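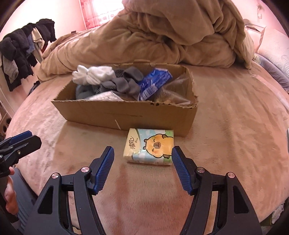 Ranger à la pince : nos règles de la maison

On nous écrit souvent pour savoir comment tenir une pince à main sans ruiner une demi-journée d'enregistrement. Voici donc les règles que nous appliquons chez Grutby quand nous rangeons une chambre pour apprendre le rangement à un robot. Elles valent pour la pince Thaler comme pour la Brekham, qui est la même en plus lourd et en plus chère.

Avant de commencer

Videz vos poches. Un téléphone qui vibre sur un matelas fait bouger tout ce qui s'y trouve, et le robot apprendra très consciencieusement à trembler.

Choisissez une surface et tenez-vous-y. Le lit est pratique, à la bonne hauteur, et il pardonne les chutes. Il a aussi le défaut d'être mou : un paquet de mouchoirs posé sur un drap en peluche s'enfonce un peu, et les doigts de la pince labourent le tissu si on arrive trop bas. Approchez presque à plat, mâchoires bien ouvertes, puis descendez.

Poussez les couvertures au fond. Inutile de les plier au carré, personne ne vit dans un catalogue, mais elles ne doivent pas retomber dans le carton en cours de route.

Laissez les vêtements sur leurs cintres et le reste du décor à sa place. Une pièce trop propre donne un robot qui panique devant une chaussette.

Le carton

Un carton long et peu profond vaut mieux qu'un grand cube, où la pince disparaît jusqu'au poignet. Les bords déchirés ne gênent pas. Retirez en revanche les agrafes et le ruban adhésif qui dépasse : les patins en caoutchouc s'y collent avec une affection touchante.

Le mou d'un côté, les emballages plastique de l'autre. C'est la convention Zurkanov, nous l'avons adoptée après avoir perdu beaucoup de temps à en inventer une meilleure.

Ne remplissez pas au-delà du bord avec des objets durs. Un tissu qui déborde, passe encore.

Le geste

Un objet à la fois. Oui, même si deux se présentent gentiment ensemble.

Saisissez un paquet souple par ses petits côtés quand la pince s'ouvre assez, sinon par un coin, mais décidez-le avant de fermer. L'hésitation s'enregistre très bien.

Serrez jusqu'à ce que l'objet suive, pas davantage. Un paquet de mouchoirs écrasé reste utilisable, un paquet de biscuits beaucoup moins.

Comptez 3 secondes immobile au départ et autant à l'arrivée. C'est long. On s'y fait.

À deux pinces, convenez de qui bouge. L'autre attend, ouverte, sur le côté, et ne vient pas « aider ». La plupart des collisions que nous avons vues partaient d'une bonne intention.

Si vous ratez, recommencez la prise sans jurer (le micro est parfois ouvert) et notez la reprise dans la feuille. Ne remettez jamais l'objet en place avec la main libre en espérant que cela passe inaperçu.

Entretien

Les patins se nettoient au chiffon humide, sans alcool. La peluche de drap s'accumule dans les rainures et les rend glissants bien avant qu'ils aient l'air usés. Nous les changeons toutes les 3000 prises - le fabricant est plus optimiste, mais c'est lui qui vend les boîtes de rechange, allez comprendre.

Vérifiez le jeu des articulations en début de séance, pince fermée à vide. Si les deux bouts ne se rejoignent plus face à face, resserrez les vis d'un quart de tour. Un demi-tour et vous passerez la matinée à forcer comme sur un vieux sécateur.

Cadence

33 prises, puis une pause. Le poignet fatigue avant la tête et commence à tourner tout seul vers l'intérieur. Notre record est de 153 dans une séance, et la moitié est partie à la corbeille.

Page mise à jour le 7 mai 2023. La feuille de séance à imprimer se trouve dans la rubrique Documents.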